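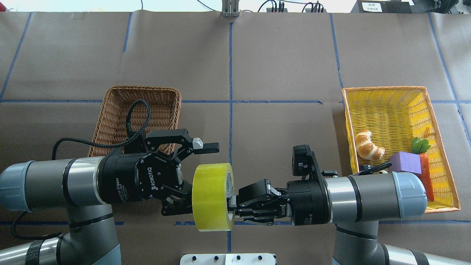

Packing tape, both arms, Sugden cell.

Sugden cell: walk-round before recording
Filled in by Phyllis Fairclough, March. Copy to Derek Kettle.

1. Emergency stops reachable and tested
OK. I pressed each one and let the arms drop out, then brought them back one at a time the way Derek likes it done. The left arm took its time coming back, as it always does, and I've stopped worrying about it.

2. Cables clear of the fingers through the full reach
OK, with a comment. Please do run the slow sweep all the way out to the far corners, even if you ran it yesterday. A loop that looks perfectly comfortable at the middle of the table can pull tight out at the ends, and we lost a whole morning at Astholm to exactly that.

3. Bases and brackets tight
OK. Bolts checked by hand and by wrench.
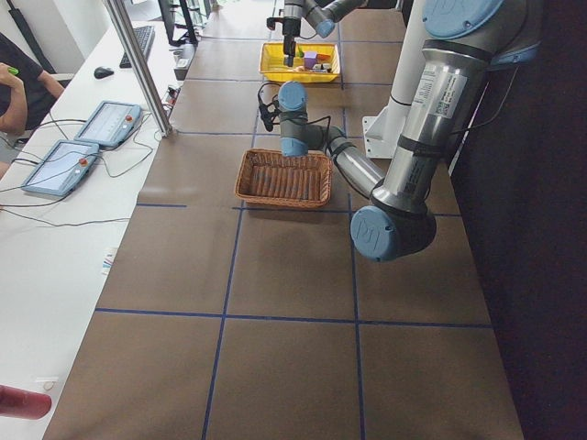
4. Operator position
Comment. The Prekby handover task is the one I fuss over most, because whoever is running it gets absorbed in the episode and drifts in toward the arms without meaning to. Stay back behind the desk side while anything is moving, please. Both pendants were lying on the white desk with their red stop buttons in plain sight, and I'd love for that to be the habit on every shift, with no notebooks or coffee put down on top of them. If you need to reset the objects, pause the episode first, and only then reach in.

5. Objects and baskets
OK. The toy food was wiped down and sorted. Anything with a split seam goes in the Lustalholm box and does not come back out, however fond of it we've all become. Mix up the starting layout between episodes too. Derek found 18 in a row with nearly the same placement, and the policy will learn that placement and very little else.

6. Table covering and grid tape
Needs attention. Run your palm along every line before the first episode of the shift. Lifted tape catches a fingertip on the low grasps, and it also changes what the wrist cameras see from one day to the next,

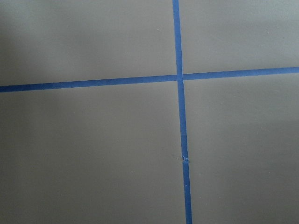 so a strip replaced halfway through a batch should go in the log with the episode number beside it. Small scuffs can wait until the end of the shift. Anything that has come up far enough to get a fingernail under gets replaced right away, and do press the new piece down well at the crossings.

7. Recording check
OK. All streams were live and the clocks agreed. We stand at 3,146 episodes kept, with 1,013 still waiting for someone to label them, and I know that is dull work, so thank you to everybody who has been chipping away at it over lunch. Failed grasps are to be kept and marked as failed. Please don't delete them to be tidy!

8. Open items
Derek to order more blue tape.
Derek to look at the left arm restart when he has an hour.
Phyllis to reprint the desk card in bigger type.

Next walk-round before the 3 p.m. start.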